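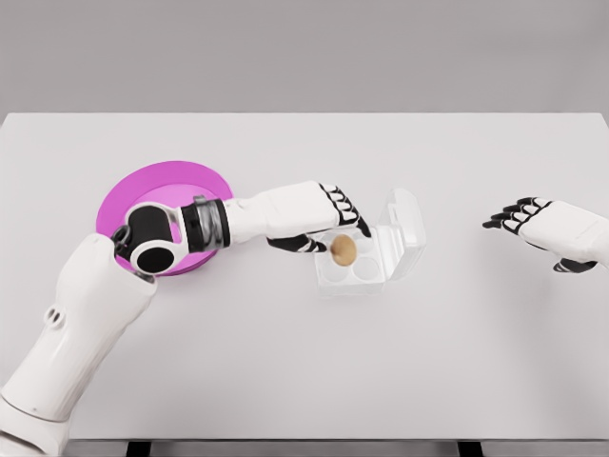 Robot hands, a carton and an egg draw a crowd at Nastadari open day

Thursday, April 8, 2021

The simulation lab at Nastadari opened its doors to the public this week, and by mid-morning there was a line down the hallway and out past the bike racks. The lab counted 63 visitors in the room for the first session alone, with plenty more watching from the lobby on the big screen.

The main draw was Gruswood, the lab's two-handed egg handling project. Everything happens inside a computer - the robot, the table and the eggs are all simulated - but that didn't stop people from gasping when an egg wobbled. One little boy in the second row kept both hands over his eyes and peeked through his fingers for most of the demo.

The idea is easy to explain and very hard to do. A humanoid robot has to handle an egg at an open carton using fingers made of hard, jointed segments. Squeeze too much and the shell cracks. Squeeze too little and the egg slides away. The team from Bristholm, which built the simulator, spent a good part of the talk on that one problem, and it was far more gripping than it sounds on paper!

So far the project has logged 2636 practice runs, and 1053 of those ended with an egg in the carton and no damage. The presenters were cheerful about the rest. They played a reel of the worst misses, including one where the egg shot off the table sideways, and it got the biggest laugh of the day.
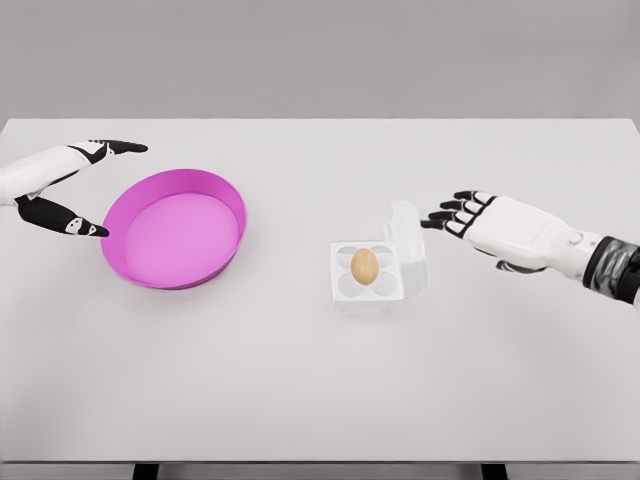

A simulated robot at work in the Gruswood demo, with a single brown egg in the open carton.

After the talk, visitors could try it for themselves at three stations set up along the windows. Each had a pair of tracked gloves and a screen, and the robot's hands copied whatever the person did. Most of us lasted a few seconds before the egg was gone. A retired dental hygienist from across town got it on her second try and was asked, only half joking, whether she was looking for work.

The gloves came from Nakamura, the workshop two doors down from the lab, which also had a table of older pairs for kids to pull on and wiggle. Those were a hit too, and a few had to be gently pried off small hands at closing time.

Plenty of the questions from the floor were about what comes next. The team wants to move on to fuller cartons, and then to eggs of different sizes. Someone asked about a real kitchen. The answer was that a real robot is on the wish list, but the simulated one is a lot cheaper to clean up after.

A second open day is planned for later in April, with the same talk and more time at the glove stations. Entry is free and there's no need to sign up, but come early if you want a turn. Parking is behind the building - use the north gate, as the front lot is closed for paving.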